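Lilian Magesa has been sorting toys for families at Rinmont since November, and her first rule is a short one. "Toy food goes in a clear box," she says. "A child must see the strawberry before he asks for it."

She does not like bags or deep baskets. "In a basket, everything goes to the bottom and the child turns it over on the floor." 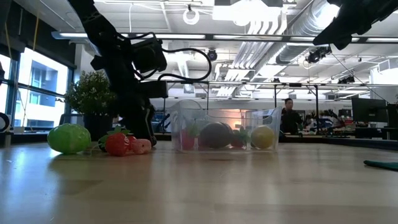 I asked her if the box should be full. "No, never. Some pieces stay on the table, and the child puts them in. The tidying is also the game." Her own box has served for 2 years.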